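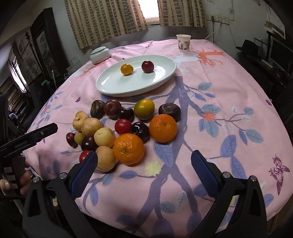

The fruit table at Sabbagh, seen from the gripper's own camera.

I had been meaning to get out to Sotport ever since Imad Sleiman gave his talk in January, and when the Jernance group announced a visitor afternoon I signed up the same evening. Two trains and a bus, with a long uphill walk at the end of it. Worth every step!

The group has a proper lab down by the harbor, but the part I most wanted to see is in a house they call Sabbagh, after the street. The idea is that a robot that is going to work in people's homes should learn from homes, with their patterned tablecloths and bright windows and everything else that a lab bench doesn't have. So the teaching happens at a round table with a pink cloth printed all over with leaves and branches, and you sit down at it more or less as you would for lunch.

The task we saw was sorting fruit onto a plate. It sounds like nothing until you try to write down what your hand does. There were plums, yellow fruits a lot like apricots, mandarin oranges and cherry tomatoes, all gathered in a loose pile in front of a white oval plate. Some of it was past its best, wrinkled or spotted, and Imad was very happy about that. Firm, perfect fruit teaches a gripper very little, he told us. A plum that has started to wrinkle has to be held differently from a shiny one, and the only place the system can pick that up is from a person who does it without thinking.

The way they collect the lessons is lovely in its simplicity. You hold the gripper in your own hand. There is no robot arm involved at this stage. The tool has two black fingers with dark blue ridged pads, and a camera that looks out over them, so that what gets recorded is what the robot will later see when the same kind of gripper is mounted on an arm. You reach in, close on a mandarin, carry it over to the plate, let go. That is one demonstration. Then you do it again with something else.

The group's name for the method is Hurach, and what sets it apart from the work I had read before is what happens after the recording. A person picking up fruit makes lots of tiny corrections on the way in: you drift a little left, you open the fingers wider, you hang back for a moment before closing. Most methods smooth all that out and keep the clean path. Hurach keeps the corrections and gives them extra weight in training. The thinking is that the clean part of the path is easy to learn and the last inch is where everything goes wrong, so the last inch is where the learning should go.

Now the numbers, which Imad put up on a sheet of paper taped to the kitchen door (I copied them down before the coffee came out). The full fruit set has 1,000 demonstrations. They trained one version on the smoothed recordings and one on the recordings with the corrections left in and weighted. The smoothed version needed all 1,000 to reach the level they were after. The Hurach version got there with 300. That leaves 700 recordings they could have done without, and he said this with the face of a man who had made a good many of them himself.

They then gave each version 100 attempts on piles that had never been used in training. I didn't get the full table of results and would not want to guess at it from memory, but the pattern he described was interesting. Larger round fruit sitting on its own was no trouble for either version. The difference was in the crowded piles, where the fingers have to go down between neighbors. There the smoothed version tended to shove the neighbors aside and lose its target, while the weighted one slowed down and came in again.

I asked whether it might just be learning to be slow. Fair question, he said, and one they had been asked by reviewers too. They ran a comparison in which the smoothed version was simply played back at a lower speed, and it helped a little with the tomatoes and hardly at all with anything else. So the timing counts for something, but the small sideways movements seem to count for more. I would like to see that done with other people's hands. So far a handful of team members have made all the recordings, and they know what a "good" correction looks like, which must help.

Then we were allowed to have a go! I am right-handed and rather clumsy, and my first plum rolled off between the pads before I had it over the plate. The second went better. What surprised me is how fast you stop looking at your hand and start looking only at the gap between the two fingers – exactly the view the camera has. A woman in our group who ices cakes for a living was far better than any of us, and Imad asked her, only half joking, whether she was free in the summer.

A few practical notes if you are thinking of going. The house is small, so they take people in short turns and the rest wait in the garden, where there is shade but not much to sit on. Wear something with sleeves you can push up. Ask to hold the tool before your turn, as it takes a minute to get used to the grip. The harbor lab is open the same afternoon, and that is where the arm itself lives. I only caught the last quarter hour there, enough to watch it put a mandarin on a plate and go back for the next one.

Imad says the next set will be cutlery, which I suspect will be much harder, forks especially. I have already asked to be put on the list for that one, and I'm taking the earlier train.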